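Wadard slots app, free spins gone after switching stake

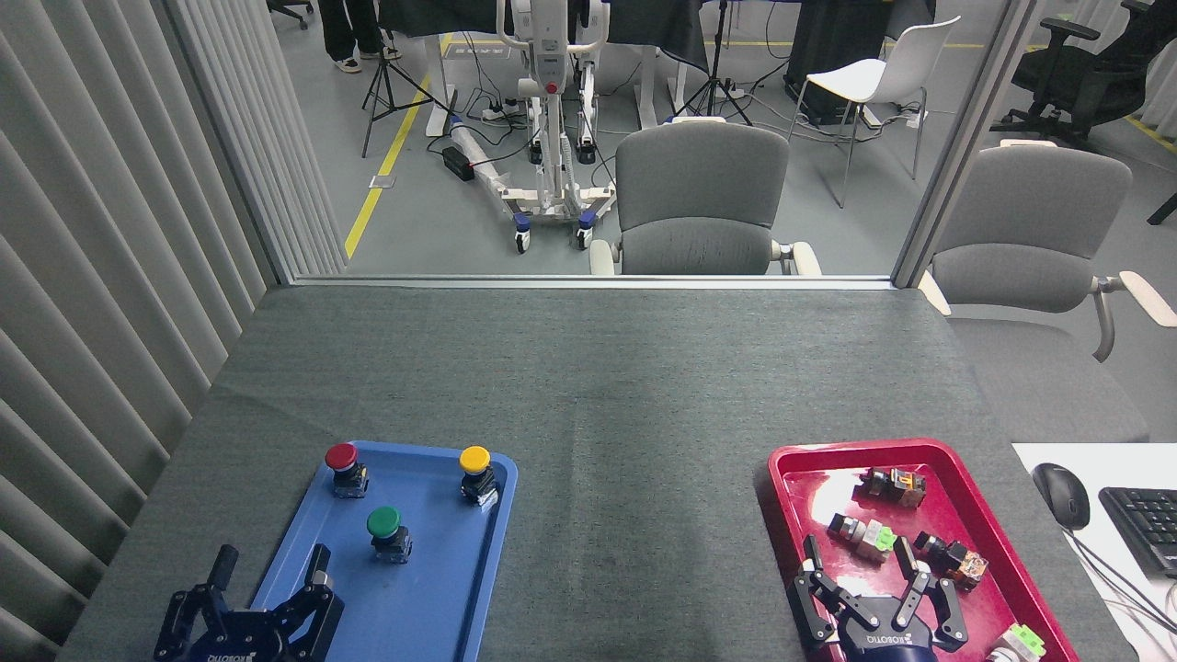
Posted by Triin Vasiliauskas, Jul 29, 2024

Got 20 free spins on Bristska (the one with the wolves) as a reload thing. Played 5 of them, then went into the menu and changed my stake from 20 cents to 40 to see what the paytable did. Came back out and the free spins counter was just gone. Balance is fine, nothing charged that I can see. Support chat says wait 24 hrs. Anyone had this? Do they come back or did I forfiet them by touching the stake? Also is the wagering on these still 35x, the page says one thing and the email says another.

tallow_77

Same happened to me on Karppinen, same studio I think. Free spins are locked to the stake they were given at. Change it and the game hides them, doesnt cancel them. Put the stake back to 20c, close the game all the way, log out, log in. Mine popped up on the loading screen. If not, look under Rewards > Active, should still say 15 left. Check the expiry while your in there, mine was short.

Wagering: go by whatever is in the bonus terms on your account page, not the email. Emails get reused. Screenshot it before you play the rest.

moe.d

just play sallar instead, way better bonus round. hit 140x on it last week

Renfield Pete

Second the stake thing. One more, there's usually a max cashout on reload spins. Mine was 200 dollars and I only found it in the small print after. Also don't make a cash bet on the same game with the spins still pending, on my account that used up real money first and the spins sat there till they expired. Chat did nothing. Email got me an answer, took a couple days, include the game round number from your history.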